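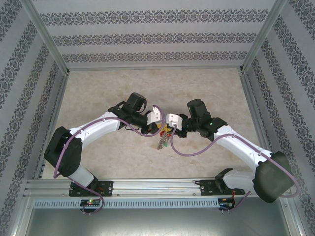

1/ Thread: what we learned about two-arm imitation with small, shiny objects

I am posting notes from our lab at Vomley. The method is simple. A person teaches both arms, we record the joints and the camera, and one policy learns to move the two arms together.

2/ The common way is to train one policy for each arm and let them share the camera image. We did this in October. Each arm was fine alone, but near the center they did not agree on who should wait.

3/ So we changed one thing. The policy now predicts a short plan for both arms at the same time, 30 steps ahead, and we run only the first part of it before it plans again. My colleague Man-sik Oh calls this version Etell, so I will use this name also.

4/ The training set is 226 demonstrations. All of them were recorded by 2 people, with the same patterned walls and the same floor. I mention this because I cannot promise anything about another background.

5/ The area between the fingers is where the two versions differ most. The gap is narrow, and the grippers hide a part of the objects from the camera.

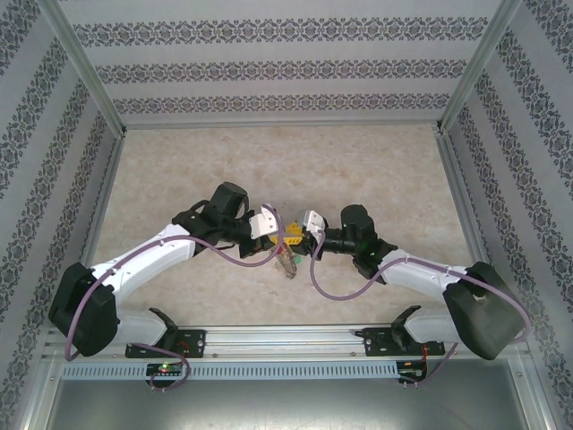 Both grippers over the yellow piece, with the red and green items beside it.

6/ With separate policies, the arms often stopped here and made small movements back and forth. With the joint plan we see this much less. I do not give a success rate yet, as the evaluation is still running.

7/ One weak point: transparent or crumpled things. Our depth values are noisy there, and a longer plan does not help. Hà suggested removing depth completely, and this is the next test.

8/ The write-up will go on the Skirano page when the evaluation is complete. If you have compared joint and separate policies on a similar setup, please reply with your plan length. I would like to compare.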